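Small Racks, Big Difference: The Tabletop Shelf Gallery

July 9, 2026

I have a soft spot for wire shelf racks, the little ones that sit on a table and double what it can hold. Back in March I started collecting notes on them, and by now I have 23 pages in a spiral notebook, which my brother-in-law Henryk Zieliński finds very funny. He came around in the end, though. His own desk on Krajewska Street has one now, and it's the first thing he shows to guests!

This page is a small gallery about the simplest setup I know: one rack, one cup, one plain table. I love full, busy shelves as much as anyone (wait until you see the spice page), but when you're working out where things should live, it helps to begin with hardly anything on the table. Put one item on the rack, sit down in your usual chair, and find out if you can get to it without bumping your knuckles. If the answer is no, move it before you add anything else.

Two-tier, white wire, with a red cup standing on the lower shelf. I'm crazy about that red against the white panels. 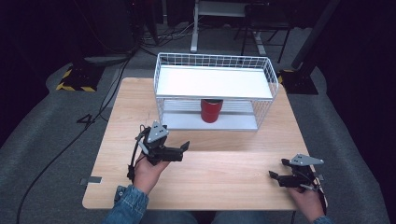
Light wood, up close. Pale tabletops like this go with just about everything. 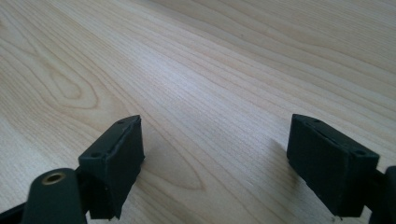 A few things I've picked up along the way, in no special order.

Cups go on the lower tier, at least in my house. The upper one is at a nice height for flat things — mail, a notebook, the remote — and I find I knock fewer of them down when the tall stuff stays underneath. Witold Szewczyk, who reads this site and writes wonderful long emails, does it the other way around and keeps his mugs on top. He drinks a lot more tea than I do, so fair enough.

Measure your tallest cup before buying a rack! I skipped this once with a travel mug, and for a whole winter it lived behind the toaster. My rack leaves about 300 millimeters between the tiers, and that takes everything I own except the French press.

Color matters more than I expected. A white rack on a light table almost disappears, and then one bright cup really sings. I tried a navy cup and liked it fine, but red is the one I keep coming back to. Yellow is next on my list as soon as I find one with the right kind of shine.

Leave some empty space to the side of whatever you use most. My hand needs room to come in at an angle, and when I pack the shelf from end to end I have to pull out two things to reach one. It looks tidy for a day and then I'm cross with it by breakfast.

Wire grids at the back and sides are great for hooks, too. I hang a tea strainer and a small pair of scissors from mine, both toward the back so they don't swing when I lift something out.

For cleaning, a soft brush gets into the corners of the grid much better than a cloth. I do it when I water the plants, and it takes a couple of minutes. The tabletop gets a wipe with a barely damp cloth, along the grain, then a dry one.

Still to come: the spice page I mentioned, a set from the Skurna flea market (so many enamel trays!), and Henryk's desk, if he ever agrees to let me visit before he's cleaned it up. If you have a rack of your own that you're fond of, send me a few pictures and tell me what you keep on it. I'm happy with ordinary kitchens and crowded desks, and I'd especially love to see some corner shelves, as I don't have a single one in the collection yet.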